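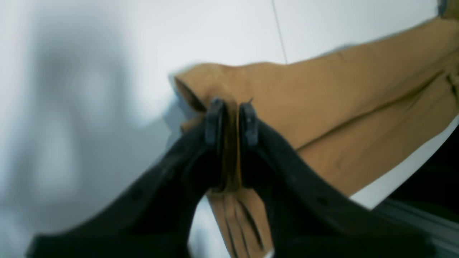

How to Iron a Dress Shirt So It Still Looks Good at Lunch

I wore wrinkled shirts to work for years. Not terribly wrinkled, just that soft, slept-in look you get when you pull something off a hanger and hope for the best. Then I got a job at a menswear counter in Hommont, where my boss, Fadime Karaca, sent me to the back room on my first morning to redo my collar. She taught me most of what follows, and I've changed a few bits to suit my own laziness.

What you need

An iron with a decent steam setting, a board, a spray bottle of plain water, and a hanger with some width to it (the skinny wire ones leave bumps in the shoulders). My iron is an old Kang that I bought secondhand, and it does fine. Spray starch is optional. I like it on collars and cuffs and skip it everywhere else.

Start with a damp shirt

If you can catch the shirt when it comes out of the wash, great! Give it one good snap, hang it up, button the top button, and iron it while it still feels a little cool and heavy. If it's already bone dry, mist it all over, roll it up like a towel, and leave it alone while you make coffee. Ten minutes is plenty. I used to spray and iron right away, and I ended up with wet spots next to creases that hadn't budged.

Check the care label before you turn anything on. Cotton can take high heat with steam. Linen wants it even hotter and likes to be quite damp. Blends with polyester need a medium setting, and if you go too hot you get a shiny patch that stays there forever. I have a navy Fisora shirt with a shine mark right next to the pocket, and I still wear it, but only under a sweater.

Collar

Unbutton everything, including the little collar buttons if there are any. Pop the collar up and lay it flat with the underside facing you. Iron from one point toward the middle, stop, then go from the other point toward the middle. If you run the iron straight across, you push all the extra fabric to one end and iron a tiny pleat into the tip. Flip it over and do the same on the other side. Then fold it down where it wants to fold and press the fold lightly with your fingers. I don't iron the fold. A hard crease there makes the collar sit like cardboard.

Cuffs

Open them flat and do the inside first, then the outside. Go around the buttons, never over them. For French cuffs, iron them completely open, then fold them and line up the holes by hand.

Yoke

The yoke is the panel across the shoulders. Hook one shoulder over the narrow end of the board and iron from the shoulder to the center of the back, then switch sides. It takes maybe a minute, and people skip it all the time, and then they wonder why the top of the back looks rumpled.

Sleeves

My least favorite part. Lay the sleeve flat with the bottom seam lined up, and smooth both layers with your hand before the iron gets anywhere near it. Start at the shoulder and work down to the cuff. If you don't want a crease along the top, stop just short of the edge, then shift the sleeve a little and do the strip you missed. Fadime used a sleeve board for this, and I keep meaning to get one.

Front and back

Do the button side first, nosing the tip of the iron between the buttons. Slide the shirt around the board to do the back, then finish with the buttonhole side, which is the one everybody sees. Pull the placket gently with your free hand as you go - it likes to ripple. Ironing the placket from the inside first helps with that too.

Let it cool

Put the shirt on the hanger, do up the top button and the third one, and leave it for five minutes before you wear it. Warm cotton takes on whatever shape you put it in, so if you throw it on straight off the board and sit down in the car, you've just ironed your seatbelt into it. I learned that one on the drive to my cousin's wedding in Cornitz.

If you only have a minute

Collar, cuffs, and front placket. Put a jacket or a crewneck over the rest and keep it on.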